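Dusting a two-tier shelf, top to bottom

Open shelves on a metal frame are easy to clean, but the order matters. Dust the table first and you will do it again as soon as you touch the boards above it. This method suits a small wood and metal unit that stands on a table or sideboard.

What you need: one or two fluffy microfibre dusters or mitts, a dry cotton cloth, a dustpan and a small brush. Leave the spray in the cupboard for now.

1. Take everything off both boards and put it in another room. The table needs to be clear as well.

2. Shake the duster outdoors. A mitt full of old fluff only moves dust about.

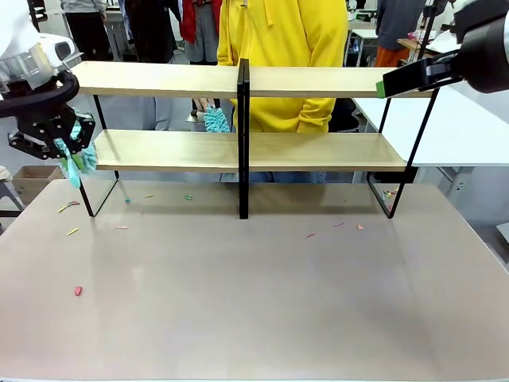 3. Start at one end of the top board and draw the duster towards you in short strokes. Scraps of craft paper and similar bits can be tipped straight over the front edge on to the table.

4. Go down to the lower board. Reaching it from behind is often simpler, as you can get into the corners on both sides of the middle upright. Zuzana Tichý, who taught me this at the Makell workshop in Vastport, uses a duster in each hand and does the two boards one after the other.

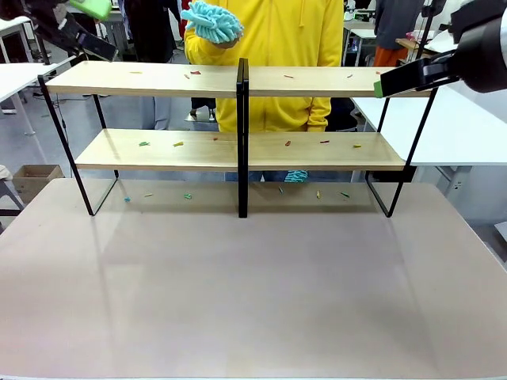

5. Wipe the black metal with the cotton cloth, legs included. Pinch the cloth round each bar and pull downwards.

6. Brush the table last, working from the back to the front, and catch the bits in the dustpan.

Allow 20 minutes the first time. Wash the dusters without fabric softener and dry them flat. I do mine on a Monday with the tea towels.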